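What 96 Percent Is Made Of

December 18, 2023

Our tabletop manipulation stack has a number attached to it now, and the number is 96. I have been asked to be happier about this. Before I try, I want to write down what went into it, mostly so I can find it again in February when somebody quotes it back at me. 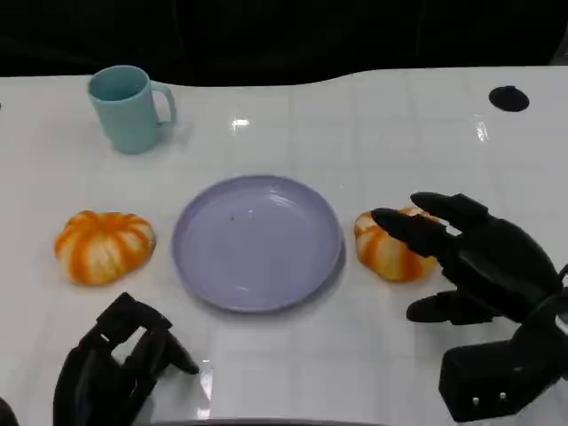

The task, as written

Put both pumpkins on the plate. The mug is a distractor. That is the whole spec, one sentence and a footnote, and it was enough to keep four of us arguing for most of a month.

Does "on the plate" mean touching the plate, or supported by it? If a pumpkin is leaning on the rim with its bottom on the table, is that a success? Lalit Mishra wrote the first version of the success checker and it said yes, because it compared the pumpkin's centroid to a circle fitted to the plate and never looked at height. Under that checker a hand hovering over the plate with a pumpkin in it also passed. So did a pumpkin that was about to roll off, as long as the episode ended in time.

The current checker waits two seconds after the hands have backed away, then asks for both centroids inside the rim and both above a height threshold. I think that's fine. It is also the third checker, and the numbers from the first one are still in two slide decks.

Where the episodes came from

We trained on 1,178 teleoperated demonstrations. The folder held 3,112 before filtering. I keep bringing this up in meetings and people keep nodding, so I'll bring it up again here.

The filter is a script called keep.py. It drops episodes where the operator aborted, which is reasonable. It drops episodes with missing joint data, also reasonable. Then it drops anything longer than a cutoff, and the cutoff was picked by looking at a histogram and choosing a spot that seemed nice. The long episodes are the ones where the operator fumbled and recovered. We threw out almost every example of recovery and then spent two weeks wondering why the policy doesn't recover.

Ertuğrul Kozan's position is that recovery demonstrations are noisy and hurt the average. He has a plot. The plot is real, I reran it and got the same curve. But it measures validation loss on held-out demonstrations that passed the same filter, so of course the filtered model wins. You'd get a similar plot if you trained and tested on any tidy subset of anything.

Perception, or the part I trust least

The table is glossy. The lights leave bright spots on it, and the spots move when the head camera moves. On an early build the segmentation model would hand us an extra plate now and then, a pale blob sitting in the glare with decent confidence. It didn't do this often, but it did it at the worst moments, right as the planner was asking for a placement target.

The fix that went in was temporal smoothing. A detection has to survive some number of frames before the planner is told about it. This works when the head is still. When the head moves, a real plate and a fake plate both wobble, and smoothing delays both of them. Gwion Ellis wanted to project everything onto the table plane and reject blobs that slide as the viewpoint changes, since a reflection doesn't stay put on the plane and a plate does. I still think this is the right approach. It's sitting on a branch from before the demo freeze, and I'd bet it's three days of work to get it merged.

Then there's the pumpkins. They have orange and white ribs, they're lumpy, and they are very nearly the same size and shape as each other. The tracker has no way to tell them apart by looks. It assigns IDs by position, and when a hand covers one of them the track goes stale, and when the hand leaves it may come back as a new object. For a few weeks the system would pick up pumpkin A, put it on the plate, notice the arrival of exciting new pumpkin C, and go looking for A. Volkan Gökçe patched it with a rule that says there are never more than two pumpkins. The rule is a constant in a config file. I have no objection to constants in config files, I just don't want to hear the words "open-world" said anywhere near this one.

Control

I have fewer complaints here, and I looked for them.

The low-level controller is an impedance loop running under the policy, and the policy outputs chunks of target poses for the wrists plus a reduced set of finger targets. Chunking hides a lot of latency. It also hides mistakes: if the first pose in a chunk is bad, you're going to see most of that chunk play out before anything new comes in. We shortened the chunks and blended the overlaps, and the motion got smoother to watch. Whether it got better is harder to say. Smooth motion makes people standing next to the robot relax, and then they score the run more kindly. I include myself.

What I do like is the contact guard Mpho Matlala added. If the fingertips meet resistance before the planner expects it, the wrist stops driving down and the fingers close from where they are. It's maybe forty lines. It has no learning in it. I would put it up against the whole last round of fine-tuning for what it did to our failure rate, and I'd like someone to run that ablation, because so far it's my opinion and a few afternoons of watching.

Planning, such as it is

There's a language model at the top. It receives the instruction and a list of objects, and it picks from a small menu of skills. For this task the correct plan is pick, place, pick, place. Every time.

I replaced it with a hard-coded list for a day and told only Volkan. Success rate didn't move outside the noise. When I showed the others, the answer was that the planner is there for generality, and the task is too simple to show it. Fine. Then let's have a task that shows it before we draw it as the largest box in the diagram. The second-largest box is "world model," and that one is a dictionary with a timestamp.

About the number

So, 96. It comes from 236 evaluation runs. That's a decent count and I was glad to see it, until I opened the log and looked at how the resets were done.

The two pumpkins start on either side of the plate, one left and one right, with the mug behind. The reset sheet lets them shift by a few centimeters. It does not let them swap to the same side, or touch each other, or start behind the mug. The training data has the same layout. What we've measured is how well the policy does on a row of three things it has seen in a row many times, with the hands starting out near where they always start.

I ran a small batch of my own after the official set. I put both pumpkins on the left. I put the mug where the plate usually goes. I won't give a percentage because I only did it until I got tired, and I was in a bad mood and probably picked mean layouts. The right hand went to the place where a pumpkin normally would be and closed on nothing, then did the placing motion very nicely. It did this enough times that I stopped writing it down.

Lalit pointed out, correctly, that we had never promised anything about those layouts. The Plarkside people who are getting the report will read "96 percent on tabletop placement" and picture their own tables, though. The Diltgate comparison we cite has the same problem in the other direction: they randomized everything and got a lower figure, and our chart puts the two bars side by side.

Tooling, which is the boring part that would fix most of this

If I had a free month I wouldn't touch the model. I'd do this instead.

Log the checker version with every result. Currently you work it out from the commit date and hope the machine had been updated.

Generate reset layouts from a seed and show them as an overlay on the head camera, so the person doing resets matches a ghost pumpkin to a real one. Gwion had this half working in Işık, our viewer, and it was pleasant to use.

Keep the rejected demonstrations in the index with a reason attached. They're still on disk. They've just fallen out of every tool that lists episodes, so for all practical purposes they're gone.

Make replay deterministic. The Calmont runtime we build on will replay sensor streams, but our perception node drops frames when it falls behind, so the same recording can give you a different answer on a busy machine. I lost two days to a bug that only existed when I had a browser open.

I brought this list up at the end of the last planning call and it was received warmly, in the sense that it was copied into a document. The next item was whether we could get to 98.

Ertuğrul and I are going to redo the filter after the break, with the long episodes put back in and a held-out set that hasn't been through keep.py. He thinks it'll be a wash. I've written my guess in the repo under notes/ with a date on it, and he has written his.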